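Sorness Cushion Compact Refill, Two-Pack
Base makeup / Refills and cases

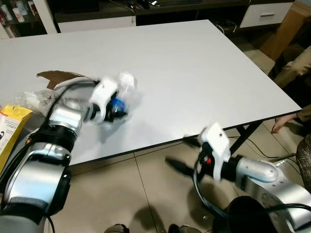
Text by Ng, product editor
Updated 28 June 2022

The Sorness two-pack gives you two refills for the round Sorness cushion compact. Each one comes sealed with its own puff. The case is sold separately, so if you are buying this cushion for the first time, add a case to your order or choose the starter set.

The formula is a medium-coverage liquid foundation held in a sponge. It has a satin finish, a little drier than the previous version, and it can be built up in thin layers around the nose and chin. There is no added fragrance. It does have a faint smell of its own when the seal first comes off.

Shades

Porcelain 13
Light beige 21
Neutral beige 23
Warm sand 25
Honey 27

All 5 shades are in stock. Shade 21 leans slightly pink and 23 is neutral. If you wore the old 22, most customers move to 23. Both refills in a pack are the same shade. We do not split packs.

Fitting a refill

Open the case and push up from the small hole in the base until the old refill lifts out. Wipe the inside of the case with a dry tissue. Set the new refill in with the tab at the hinge side and press around the rim until it clicks. Peel off the seal last.

The refills fit the round Sorness case in both the matte and mirror versions. They also fit the Julthorpe travel case, although the lid is tight for the first few days. They do not fit the square case sold before the redesign.

Using it

Press the puff lightly on the sponge once. Pat from the center of the face outward. If the sponge seems dry after a month or so, turn it over with clean tweezers and close the lid overnight. Wash the puff weekly with mild soap and let it dry completely before it goes back in the case. Use an opened refill within 9 months.

Price and shipping

One pack of two refills costs $28. The matte case is $8 and the mirror case is $11. Shipping is free on orders over $45.

Orders placed before noon leave the same day. Refills travel well in warm weather, but please don't leave a parcel in a hot mailbox for long.

Points and returns

Each pack earns 28 points. You need 600 points for a full-size item from the rewards page, and the Tirnden lip tint is the reward for July.

Unopened packs can be returned within 30 days. Once a seal is peeled we can't take the refill back, so check the shade number on the outer sleeve first. If a refill arrives leaking or with a cracked rim, send us the order number and we will replace it.

Item number: 459
Contents: 2 refills, 2 puffs
Case included: no

Related items

Sorness cushion case, matte
Sorness cushion case, mirror
Julthorpe travel case
Replacement puffs, pack of four
Tirnden lip tint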